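Home | Projects | Notebook | Stores | Contact

Streaming receiver evaluation – notebook entry
2021-01-22

The Givari receiver was connected to the Rakitz display by the supplied HDMI lead and registered on the guest network. Initial set-up was completed in 15 minutes, including one firmware update. Firmware build 1781 is now installed.

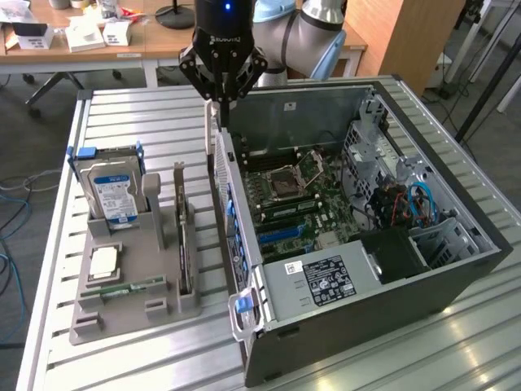 Open computer case on the slotted worktable.

Live channels were responsive. The catch-up menu was less satisfactory: the programme guide reverted to the default region after each restart, and the favourites list was lost on two occasions. Plistgate has been advised in writing.

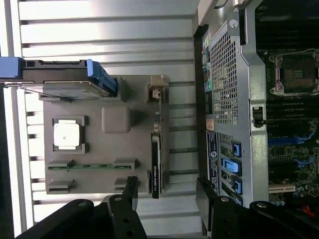

Recording was tested with the 500 GB external drive. Playback from the drive was normal, although the receiver would not recognise the drive through the Pilkington hub – direct connection only. Colour settings were left at the factory default.

Voice search returned the correct title in 55 trials. Failures were mostly on titles containing numerals and are listed in the shared spreadsheet.
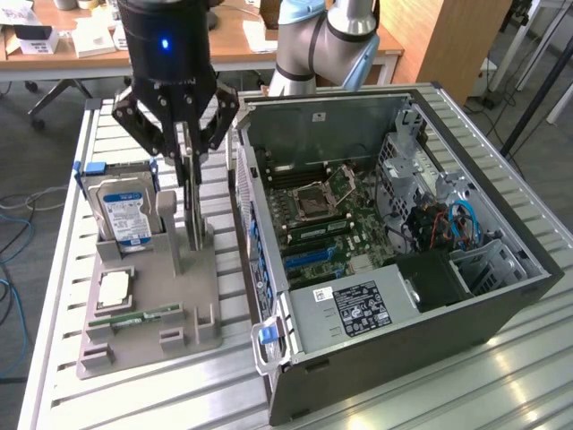
Bench with grey fixture tray, left side.

Outstanding: repeat the restart test with the older remote, and confirm whether the subscription lapses in April. The receiver is to remain powered over the weekend.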